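**Pivar publica sus normas para robots domésticos, y casi todo queda a criterio de quien las firma**

La asociación Pivar presentó en mayo su guía de buenas prácticas para brazos robóticos en viviendas, un texto de 18 páginas que aspira a ordenar un terreno donde hasta ahora cada empresa hacía lo que le parecía. La intención es razonable. El resultado, bastante menos.

La guía se aplica a las pruebas que se realizan en salones, cocinas y dormitorios, sean pisos habitados o salas amuebladas para imitarlos. Contiene ocho apartados: parada de emergencia, fijación de la base, cables, velocidad, objetos admitidos, presencia de niños, registro de incidentes y formación del operador. Solo los dos primeros están redactados como obligación. En los otros seis manda el verbo «procurar», que en un documento técnico compromete a muy poco.

El apartado sobre la parada de emergencia es el más trabajado. Exige que el pulsador sea accesible desde el puesto del operador y que se compruebe al comienzo de cada jornada - una costumbre que cualquier taller industrial da por sentada desde hace décadas. No dice nada, en cambio, de qué ocurre cuando el operador se levanta y deja el equipo encendido, que es el caso que más preocupa a quienes trabajan fuera de una nave vallada.

Con los cables pasa algo parecido. El texto recomienda sujetarlos a lo largo del brazo y mantener despejadas las zonas de paso, pero no fija distancias ni distingue entre los del robot y los que ya había en la habitación. Sobre los muebles que sirven de apoyo pide «estabilidad suficiente». Suficiente según quién, no lo aclara. La guía tampoco propone un ensayo sencillo, de carga o de vuelco, que permita comprobarlo antes de arrancar.

La velocidad es el único punto con una cifra: las empresas deberían trabajar al 60 por ciento del máximo configurado mientras haya alguien en la habitación. Tiene truco, claro. El máximo lo configura la propia empresa, de modo que el límite puede ser tan generoso como convenga. Un tope expresado en metros por segundo habría resultado más difícil de esquivar, y también más fácil de verificar desde fuera.

Metus y Kouris ya han anunciado que se adhieren. Trastel lo está estudiando y, según ha comunicado, publicará antes su propio protocolo interno. La adhesión se formaliza con una declaración firmada, sin inspección previa ni visitas posteriores, y da derecho a usar el sello de Pivar en folletos y presentaciones. No hay previsto un procedimiento para retirarlo.

Pivar defiende que empezar por un texto voluntario facilita que se sumen las compañías pequeñas y promete una revisión cuando reciba los primeros registros de incidentes. Esos registros, conviene recordarlo, figuran entre los apartados que las firmantes solo deben procurar cumplir, y la asociación no ha dicho si piensa hacerlos públicos.
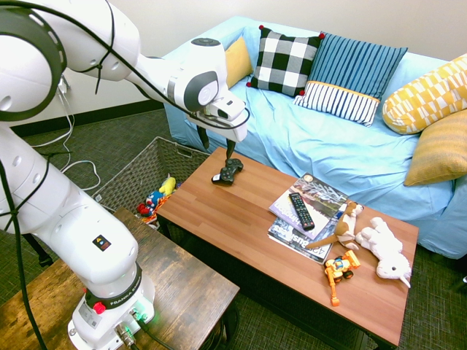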